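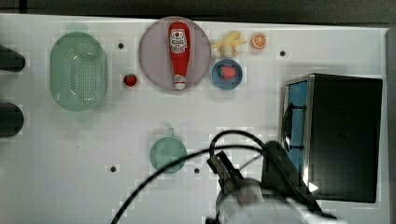 Zinatia Ladies have a new captain for the season, and a very popular choice it is too. Leilani Brannigan, who has been keeping goal at the club since she was 15 and has 59 league appearances behind her, was given the armband on Tue 24 September, just before the home match against Iremico.

It was a lovely evening for it, with 300 people through the gate – the best crowd we have had since the cup tie in June – and there was a good long round of applause when she led the side out. The match itself took a while to warm up, but a header from a corner in the 47th minute settled everyone's nerves, and Zinatia held on for a 1–0 win that lifts them to third in the table.

"I was more nervous about the coin toss than the game," Brannigan said afterwards, still in her gloves. "I've had so many kind messages, and I'm going to try to answer every one of them, so please bear with me!"

Zinatia travel to Grisent on Sunday, kick-off 2pm. There are still seats on the supporters' coach, which leaves from the ground at 11.30am.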